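Support > Storage & Desk > Baskets and boxes > Ticket 44

Last updated: Nov 3, 2020

Subject: Lid on the woven organiser won't lie flat, and the small bags keep ending up in the wrong place

Opened by: Rhea Buenaventura
Product: Nirkley woven organiser box with compartments and lid
Status: Open, waiting for a part

Hello all, and thank you in advance for reading this, as I do tend to go on a bit. I look after the long white table by the brick wall, the one where we keep the organiser, the plants and the bits and pieces that everybody borrows. We bought the Nirkley box because the old arrangement was a shoebox with a torn corner, and I was so pleased with it when it came! It's a lovely thing, woven, in a light tan that goes nicely with the bricks.

The trouble is the lid. When I shut it, the front edge stands up by the width of a finger, and if I press it down it stays put until I let go and then lifts again. It does this with the box full, and it does it nearly as badly with the box empty, so I don't think I can blame the contents entirely. I've tried turning the box round on the table in case the top wasn't level – no difference at all.

The second part of the trouble is how we pack it. I keep the clear bags in the two narrow compartments on the left, and the dark green pouch goes in the bigger one on the right. That seems to me the only sensible order, but the pouch is a snug fit with its zip done up, and people coming to it in a hurry put it in on its side, which pushes the lid up further still.

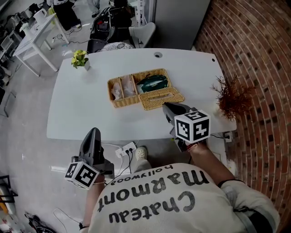
I should say that I've read the care leaflet that came in the box, both sides, and it talks a great deal about dusting and very little about lids. It does mention keeping woven goods away from direct heat, which we do, and not standing anything on top, which I'm afraid we did for a while. There was a stack of catalogues on it, 15 of them, and they sat there longer than I'd like to admit. If that's what has bent the lid then I'll take it on the chin, but I'd still like to know how to bend it back.

What I've tried so far, in the order I tried it:

1. Emptied the box and shut the lid. Still lifts at the front.
2. Put the bags back on their own, no pouch. Same again, perhaps a shade worse.
3. Put the pouch in flat with the zip uppermost. Better than on its side, but not cured.
4. Wiped along the back edge with a barely damp cloth, let it dry overnight, shut it again. I had real hopes for this one, and it did improve for a morning.
5. Looked for a snapped strand along the fold. I found one place where the weave feels soft under my thumb, towards the left-hand end.

I haven't tried glue, and I'd rather not until someone who knows tells me it's all right. My mother once glued a picnic hamper and it was never the same.

While I was at it I had a proper tidy of the whole counter, which was overdue. The dried flowers have gone back against the wall where they don't get knocked, and the green plant has the edge to itself, as it was getting crowded out and I think it likes the air. I also took the chance to see how everything sits together from further back, in case the box would be happier somewhere else altogether.

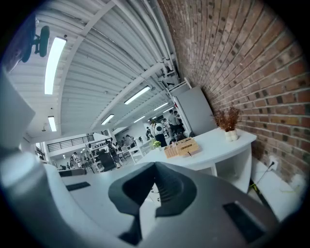
The counter by the brick wall, with the plants and the wooden boxes.

I do wonder whether I'd be better off with a wooden box for the pouch and keeping the woven one for the bags only. Stitura do a plain one with a slot in the lid, and the Cikora catalogue has something similar with a divider you can take out. But I'm fond of the basket, and it seems a shame to give up on it over one fold.

So my questions are these. Can the lid be had separately? If it can, does it come ready to fit, or would I be weaving it on myself of an evening? And is there a size of pouch you'd recommend for the large compartment, so that it goes in flat without an argument? I'm happy to send measurements, I have a tape measure in my bag as I write.

With warm thanks for your patience,
Rhea 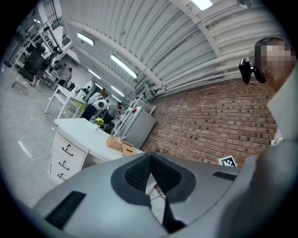

Qianru Wei replied:

Hello Rhea, please don't apologise for the length, it saved me asking you half of it. The soft place you found at the left-hand end is almost certainly the culprit. When a strand goes at the fold, the lid pulls crooked and the front comes up, and the catalogues will have hurried it along. Please hold off on the glue. What you can do meanwhile is empty the box, mist the inside of the lid very lightly, shut it, and lay a folded towel on top with one book on the towel – one book only! Leave it a full day. It won't mend the strand but it should bring the front edge down.

Lids can be had separately, and they come with the ties already threaded, so there's no weaving to do. I've asked the Lei depot to put one aside and I'll add a note here when it's on its way. As for the pouch, leave a little room on every side. If you send the inside length and width of the large compartment I'll look one out.

Rhea Buenaventura replied:

Oh, that's good of you. Book and towel are on as of this afternoon, and I've put a note on the box asking people to leave it be. Measurements to follow once I can open it again.

Comments (3) | Shares: 15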